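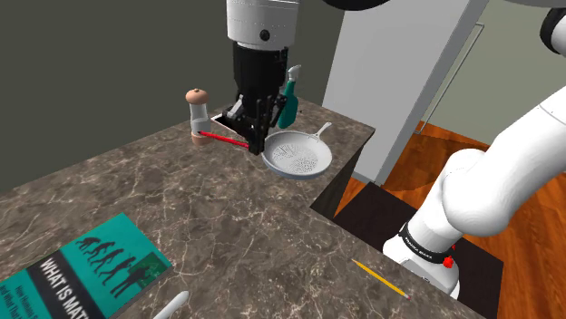 Lehreinheit 4: Naturstein und Steinimitate im Innenausbau
Fachschule Salberg, Fachbereich Bau und Raum
Begleitskript zur Vorlesung, Stand: 29.08.2018

4.1 Zum Begriff Marmor

Die Bezeichnung Marmor wird in zwei Bedeutungen gebraucht, die in Prüfungsarbeiten regelmäßig verwechselt werden. Im petrographischen Sinn handelt es sich um ein metamorphes Gestein, das durch Umkristallisation von Kalkstein oder Dolomit unter erhöhtem Druck und erhöhter Temperatur entstanden ist. Im Natursteinhandel heißt dagegen häufig jedes polierfähige Karbonatgestein Marmor, auch wenn es sich um einen dichten, nicht metamorphen Kalkstein handelt. In Leistungsverzeichnissen ist daher stets die petrographische Benennung neben dem Handelsnamen anzugeben.

Karbonatgesteine reagieren auf verdünnte Salzsäure. Calcit braust bereits kalt deutlich auf, Dolomit in der Regel erst als Pulver oder bei Erwärmung. Die Prüfung wird an einer verdeckten Stelle oder an einem Bruchstück vorgenommen.

4.2 Eigenschaften im Gebrauch

Calcit besitzt die Mohshärte 3 und ist damit erheblich weicher als Quarz (Mohshärte 7). Sand und Staub enthalten meist Quarzkörner und hinterlassen auf polierten Flächen Kratzspuren. Hinzu kommt die Empfindlichkeit gegen Säuren. Zitronensaft, Essig und säurehaltige Reiniger lösen das Karbonat an und erzeugen matte Stellen, die durch eine Imprägnierung nicht verhindert werden. Eine Imprägnierung vermindert lediglich die Aufnahme von Wasser und Fett.

Für Küchenarbeitsflächen ist diese Einschränkung mit der Bauherrschaft vor der Auftragserteilung zu besprechen und schriftlich festzuhalten. Granit und Quarzit sind gegen haushaltsübliche Säuren weitgehend beständig. Bei Handelsnamen ist allerdings auch hier Vorsicht geboten, da unter der Bezeichnung Quarzit gelegentlich karbonathaltige Gesteine angeboten werden.

Ausschnitte für Spülbecken und Kochfelder schwächen die Platte. Einspringende Ecken werden ausgerundet, die verbleibenden Stege sind beim Transport zu unterstützen. Das Aufmaß erfolgt erst nach dem Einbau der Unterschränke.
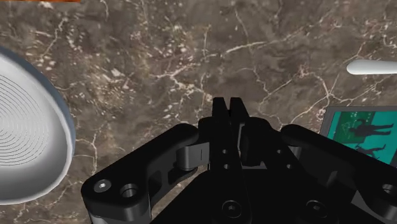 4.3 Farbe und Aderung

Die Farbe eines Karbonatgesteins wird überwiegend durch Nebenbestandteile bestimmt. Reiner Calcitmarmor ist weiß. Eisenoxide und Eisenhydroxide färben gelb, rot oder braun, fein verteilte organische Substanz oder Graphit färbt grau bis schwarz. Adern gehen in vielen Fällen auf Klüfte zurück, in denen Calcit aus wässrigen Lösungen auskristallisiert ist. Eine Zeichnung mit dünnen, verzweigten, cremeweißen Adern auf dunkelbraunem Grund wie in der Abbildung lässt sich jedoch auch auf Keramik oder Schichtstoff wiedergeben, und das Erscheinungsbild allein erlaubt keinen Schluss auf das Material. Für die Plattenaufteilung ist vor allem die Hauptrichtung der Zeichnung von Bedeutung. Eine annähernd waagerecht verlaufende Ader, wie sie dort im oberen Bereich der Fläche liegt, fällt an einer Stoßfuge sofort auf, wenn sie auf der Nachbarplatte keine Fortsetzung findet.

Bei der Bemusterung im Werk Ollton werden die Rohplatten deshalb nebeneinander aufgestellt und in der späteren Reihenfolge nummeriert. Handmuster genügen bei lebhaft gezeichneten Sorten nicht. Folgende Verlegearten sind zu unterscheiden:

– fortlaufend: aufeinanderfolgende Platten eines Blocks in gleicher Ausrichtung
– gespiegelt: jede zweite Platte gewendet, die Zeichnung läuft symmetrisch auf die Fuge zu
– frei: Auswahl nach Farbton ohne Rücksicht auf den Adernverlauf

Die gespiegelte Verlegung setzt voraus, dass die Platten wechselseitig poliert wurden. Sie muss vor dem Polieren bestellt werden.

4.4 Unterscheidung von Imitaten

Keramische Platten und Schichtstoffe tragen ein gedrucktes Dekor. Bei größeren Flächen wiederholt sich das Motiv nach einer bestimmten Anzahl von Platten oder Laufmetern. Am zuverlässigsten ist die Betrachtung der Kante: Im Naturstein setzt sich eine Ader in die Tiefe fort, beim gedruckten Dekor endet sie an der Oberfläche. Manche Keramiken besitzen allerdings durchgefärbte Adern – hier hilft die Säureprobe weiter.

4.5 Übungsaufgabe

Im Musterraum Jikano liegen 12 Plattenabschnitte aus. Neun davon sind nach Gesteinsart, Oberflächenbearbeitung und Eignung als Küchenarbeitsfläche zu beurteilen. Die Auswahl ist freigestellt. Die Ausarbeitung umfasst höchstens 1.000 Wörter und enthält zu jedem Muster eine begründete Pflegeempfehlung. Säureproben dürfen nur unter Aufsicht und mit Schutzbrille durchgeführt werden. Die Bearbeitungszeit im Musterraum beträgt 40 Minuten je Gruppe.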